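Je défends la table en plastique blanc, et je sais que je vais me faire des ennemis ! Chez Liudmyla Kravets, on ne jure que par le chêne massif — 83 kilos, trois personnes pour le bouger, et un drame à la moindre tache. La mienne, une Jatton, m'a suivie dans tous mes déménagements.
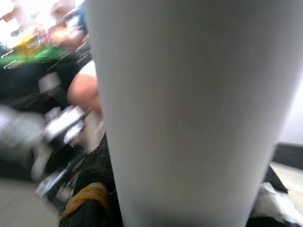 Du blanc, du mat, et des couleurs derrière.

On me dit que c'est laid. Bon, peut-être (quoique). Mais retournez-la, votre table, avant de juger ! Le dessous, c'est là que quelqu'un a réfléchi : des nervures partout, en triangles, en losanges, et des pieds tout bêtes, ronds et lisses.
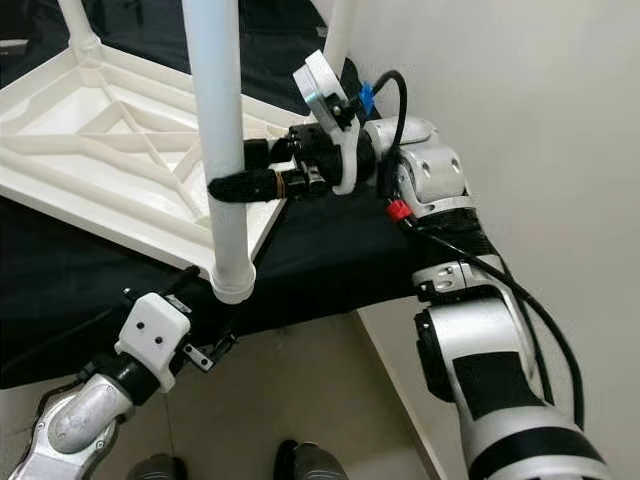 Le dessous et ses nervures, avec un pied terminé par son embout blanc.

Mon ami Ernő Gulyás a payé la sienne 300 euros, en bois, et il mange sur ses genoux pour ne pas l'abîmer. Moi, je pose mes casseroles où je veux.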